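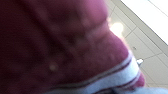
How to hang and store club jackets and other striped-trim stuff so it doesn't go weird

Posted by Hatice Sezer, 24/04/2019

Quick one as I've got a bag of these to get through before dinner. Few people asked after the Skorkham uniform swap how I keep the maroon ones looking decent. Short answer, hang them folded over the bar. Long answer below.

What you need

Hangers with a straight lower bar. Flat-sided bar if you've got them, round ones are slippery.
A clear bench or the top of the washing machine.
Clothes brush or a lint roller.
A mesh bag, the zip-up kind.
Cold wash detergent, nothing with bleach in it.

That's it. I've been using the plain white hangers, bought a pack of 32 and split them with my sister. Wire ones from the dry cleaner leave a dent you'll never get out of the ribbing.

Before you hang anything

Wash it inside out, in the mesh bag, cold. Dark red next to white trim is asking for trouble. Maroon bleeds, and the white goes a sad pink and stays that way. First 2 washes on their own, or with other maroon things. After that I chuck them in with the darks.

Get them out the minute the machine stops. Don't leave them sitting in the drum while you do the school run (done it, regretted it). Shake out hard, pull the sleeves the right way, do the zip up if there is one.

Dry in the shade. Aussie sun will fade a maroon top in one summer, usually just across the shoulders so it looks like you've been wearing a backpack. Peg from the hem, not the shoulders, and not on the ribbing itself.

Must be bone dry before it goes in the cupboard. Feel inside the cuffs and the waistband, thick bits dry last.

Hanging over the bar

Why not on the shoulders? You can, for a day or so. Longer than that and heavier knits get the shoulder bumps, and the bottom band drags out of shape. Over the bar the weight is shared.

1. Lay the jacket face down on the bench. Smooth it with your hands, no iron.

2. Fold both sleeves in across the back. Cuffs should end up near the bottom hem, more or less.

3. Fold in half long ways, so you've got one long strip.

4. Slide the end through the hanger, over the lower bar, and pull till it's hanging about even. Heavier end a bit shorter or it'll creep off.

5. Check where the trim is. You want stripes lying flat or following the fold in a nice loose curve. If there's a sharp crease right across the stripes, shift the whole thing along a couple of cm.

6. Run the brush down it and hang it up.

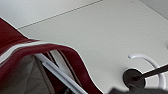

Don't pull it tight over the bar. A soft roll is what you're after, it should look a bit lazy. Tight folds are what leave the line across the chest, and then you're steaming it at 7 in the morning.

Leave a gap between hangers as well. My rail at the Jolley St flat was jammed so full I may as well have had everything in a heap on the floor.

If it's already creased

Hang it in the bathroom while someone has a shower. Ten minutes, then smooth by hand. Still bad? Steam from the inside, keep the steamer moving, stay off any printed or stuck-on badges. If you have to iron, inside out, low, tea towel over the top.

If the white trim has gone pink

Don't put it in the dryer whatever you do, heat sets it. Soak in cold water with a colour run remover and check the packet says its ok for coloureds. I got most of it out of one of mine after a second go. Other one is now a gardening jumper.

If the ribbing has gone baggy

Cold water on just the band, squeeze it in with your fingers, lay flat to dry. Works on cotton blends, not so much on the shiny polyester ones.

Putting away for the off season

Fold and box them if you're short on rail space. Tissue along the white bits so dark doesn't sit on light for months. Lavender bag if you get moths. I do mine in May... the other way round for winter sports obviously, that's when ours come OUT.

Pants next, same bar, different fold. Will put that up once I find the other bag of hangers.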